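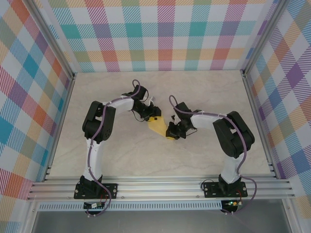 **Pastel plaid back in stock at Hodovel, marble floor sheet to follow**

3/3/26. The pastel plaid wallpaper is back. Hodovel took delivery this morning, 500 rolls, and the shop on Zudel Street was cutting samples before lunch. Same pattern as before: teal, pink, orange, purple and blue stripes on white. Same price too, for now.

It sold out in December and stayed sold out. Geum-ok Koo, who runs the wall coverings counter, had a waiting list taped up next to the register and says the first calls went out at opening time. People on the list get until the end of the week to pick up. After that it goes on the shelf.

"Mostly it's small jobs," Koo said. "Closets, the inside of a cabinet, a kids room. Somebody did three sides of a box and left the front open and it looked great."

Three walls is the usual order, she said. Two rolls will do most closets but the stripes have to line up at the corners, so buy them together and check the batch number on the label. Hodovel won't match batches later. No returns on cut paper either, that hasn't changed.

The pale marble-pattern floor sheet that a lot of customers pair with it is a diffrent story. Held up at the supplier, Alari. Pravesh Modise in the stock room expects it in 3 weeks, maybe sooner. Orders being taken now, deposit required. He has a few end pieces in the back, enough for a shelf or the floor of something small. Ask for him.

On the pairing: Modise likes it, Koo doesn't, much. She'd put plain gray under that much plaid. He says the marble is light enough that it stays out of the way. Customers seem to be siding with Modise, going by some 3892 feet of the floor sheet sold last year.

Also in: Ryu paste, the ready-mixed tubs. Also edge trim in plain aluminum, cut to length at the counter while you wait. Upright posts for corners are special order, allow extra time.

Koo is doing a short hanging demo Saturday morning at the store, free, no sign up. She'll cover corners and matching stripes, plus how to get a bubble out once the paste has started to grab. Bring a measurement of your wall and she'll work out the rolls for you their and then. Parking is around back, the front lot is still closed for paving.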